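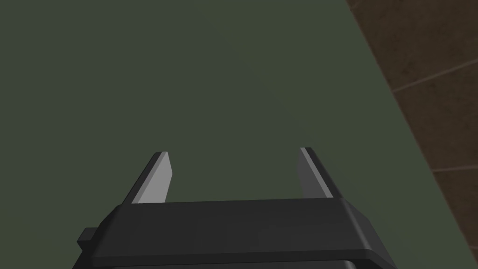 Saving Seeds at Home: A Report on Our Sunflower and Bean Project

By Svenja Camenzind

When our biology teacher asked us to pick a topic we could stay interested in until September, I thought of my grandmother's pantry right away. She keeps her seeds in old jam jars, with the names written on masking tape, and she has never once bought a packet of beans in my lifetime. I wanted to find out whether seeds kept that way really sprout as well as the ones from the store - and I will admit that I was hoping she would win.

What I used

I worked with two plants. The first was a climbing bean my grandmother calls Sandora, and the second was a tall yellow sunflower called Girasero, which she got from a neighbor years ago. For comparison I bought a packet of ordinary climbing beans and a packet of sunflowers from Tapsell, the garden store near our school. They are not exactly the same varieties, and I come back to that problem further down.

How I did it

I laid 30 seeds of each kind on damp paper towels, folded them over, and put them in plastic bags on top of the bookcase in my room, where it stays fairly warm. Every evening after supper I opened the bags and wrote down how many had a root showing. My little brother wanted to help with this part, so a few of the early entries are in his handwriting (they are correct, I checked them). After that I planted the sprouted ones in pots of soil and kept them by the kitchen window.

What happened

The store beans sprouted faster, and most of them had roots before my grandmother's had done much of anything. Then hers caught up, and by the end of the second week there was hardly any difference between the two. The sunflowers were another story. The jam jar seeds did poorly, and several went moldy in the bag. My grandmother thinks they were put away before they had dried all the way through, and from what I have read about storing seeds, I believe her.

What I would change

I would use the same variety from both sources, and I would use a lot more seeds - 500 of each would be wonderful, although I don't know where I would put them. I would also write the age on every jar. We had to guess at two of them, and my grandmother and my aunt still don't agree on the answer.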